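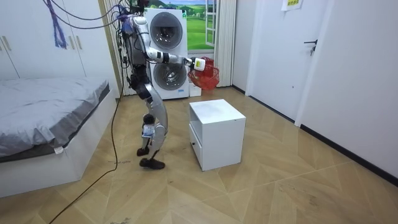
4. Setting Up a Nest Box for Dormice

Now the fun part! Your Szalai nest box is built for small climbing rodents, and a well-placed one can be in use for years. Read the whole section before you head out to the woods.

1. Pick a hazel or young oak with plenty of branches touching its neighbors. Dormice hate crossing open ground.
2. Hold the box with the entrance hole facing the trunk – yes, toward it! The animals climb up and slip in from behind.
3. Thread the 900 mm wire through both rear eyelets and twist it closed. Leave slack for the tree to grow.
4. Check that the lid slides freely and the spacer bars sit flat against the bark.
5. Write the box number on the lid and mark it on your Minow map sheet.

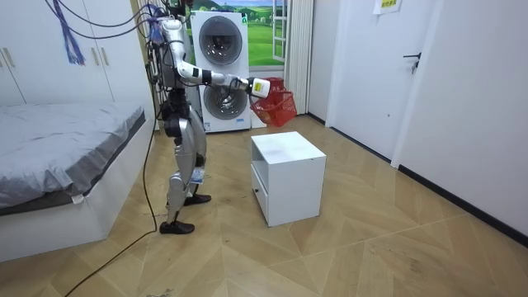

Gripper holding the rim of a red plastic basket.

Note: A full set has 13 boxes. Space them evenly along the hedge or ride, and keep 2 spare lids at home.

CAUTION: Never open a box in January. Hibernating dormice are usually down at ground level then, so watch your step under the trees too.

CAUTION: In many places you need a license to check boxes once dormice have moved in. Find out before your first visit.

Our test wood at Dornadport had its first woven honeysuckle nest in box 4, and what a beauty it was – tight as a ball of yarn!

For cleaning and winter repairs, go to Section 5.

Last revised 24 Nov 2023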